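Features / Homes / Colour

The long way back to green

Green went away for a while. If you grew up in Ollcombe you'll remember it – green gates, green drainpipes, the green of the old tram shelter, which was one tin of paint bought in bulk in 1989 and spread over the whole town until it ran out. Then it was cream. Then greige, then a decade of that charcoal everybody put on their garage and now regrets.

Now it's back. I've spent three weeks asking people why, and got a different answer off each of them.

First, the fashion answer. Valtton, the paint people, had 20 greens on their card last spring and more coming. Moss, bottle, something called Wet Fern. The shop on the corner by the post office can't keep Wet Fern in stock. I asked for a sample pot and was put on a list. A list! For a sample pot.

Second answer, money. Paint is the cheapest thing you can do to a house. Kitchens are out of reach, extensions forget it. A tin and a weekend, a new colour on the front of the place, and you feel like you've moved. People said this to me over and over, mostly while standing on a ladder. 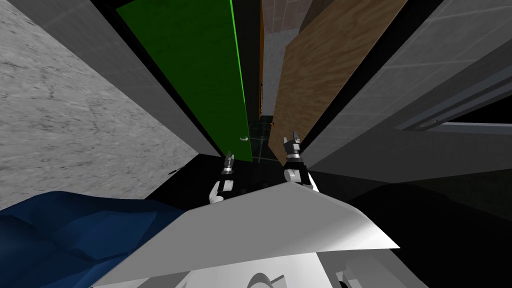

Svenja Strobel doesn't buy the money answer at all. Green never left, she says, it just went indoors and hid in the bathroom, and anyone who stripped wallpaper in the nineties knows it. She reckons people are painting the outside green now for the same reason they paint anything, the neighbours did. Her own front room has been the same sage since before her kids were born and she has no plans to touch it.

Fair enough. Although the neighbours have to start somewhere.

So I went looking for who started. Best guess is Lammers Street, number unknown, where someone did a whole terrace front in a green so dark it looks black until the sun gets on it. There were complaints. There was a letter in the local paper, then a letter about the letter. Within a year half the row had gone the same way, including, I'm told, the bloke who wrote the first one. He wouldn't talk to me. His letterbox is very nice though.

The trouble with dark green is that it shows everything. Dust, pollen, dog. It fades on the north-facing side last and the sun side first, so after a few summers your house is two colours. The old painters dealt with this by doing a second coat the folowing year whether it needed it or not. Not many of us are going to do that.

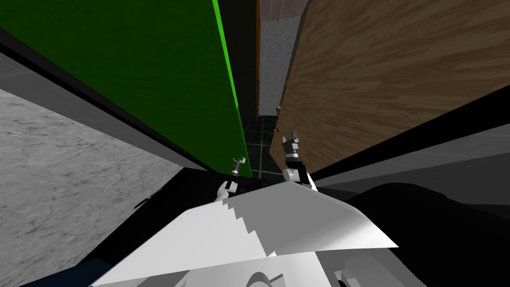 Mixing greens is where most people come unstuck. They pick one they love, then a second for the trim that's nearly the same, and the two sit there arguing. Go further apart. A flat dark green with a bright lime strip down the edge, as above, is a bigger jump than most of us would dare on a first go, and I've come round to it. Wood grain nearby helps too. Grey concrete does no harm. What you don't want is a second green that looks like the first one after a wash.

Test it big. Not a thumbnail on the wall, a proper square, and look at it at breakfast and again at dusk. I did mine on the back of an old Nesteo box and moved it round the yard for days like a mad person. Went off two of them completly by lunch on the first day.

And the old tram shelter? Still there. The council's record for it is a single line, job 1278, "repaint, colour as existing". Under the cream, where it's chipped near the bench, you can see the green coming through. I put my sample card up against it. Nothing on there matches.

Related
Why your white wall looks yellow
Brushes worth keeping
Letters: in defence of brown
What to plant beside a dark fence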